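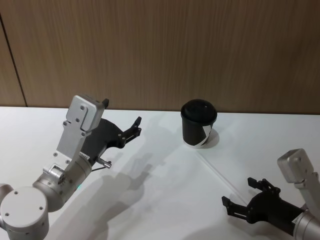 Der Geschirrhersteller Fladden überarbeitet seine Becherserie Plotcombe und nimmt ab Oktober eine mattere Außenglasur in die Fertigung. Betroffen sind nach Angaben des Unternehmens 117 Artikel, darunter sämtliche Trinkgefäße ohne Henkel. Die bisherige Ausführung zeigte nach längerem Gebrauch in der Spülmaschine Glanzstellen am unteren Rand, vor allem bei dunklen Farbtönen. Auf einer weißen Tischplatte wie dieser hebt sich ein schwarzer Becher deutlich ab, Unregelmäßigkeiten der Kontur fallen entsprechend früh auf. Fladden prüft dunkle Ware deshalb künftig nur noch vor hellem Untergrund.

Die neue Glasur wurde über 146 Spülgänge getestet. Produktionsleiter Touran Ghorbani bezeichnete die Abweichung im Farbton als gering, nannte aber keine Messwerte. Die Brenntemperatur bleibt unverändert, die Haltezeit verlängert sich um 10 Minuten.

Den Vertrieb an Gastronomie und Kantinen übernimmt weiterhin Navance. Restbestände der alten Ausführung, zuletzt 1.533 Stück, werden nicht nachglasiert und gehen zum bisherigen Preis in den Abverkauf. Nachbestellungen einzelner Becher in der alten Oberfläche sind bis Ende Oktober möglich.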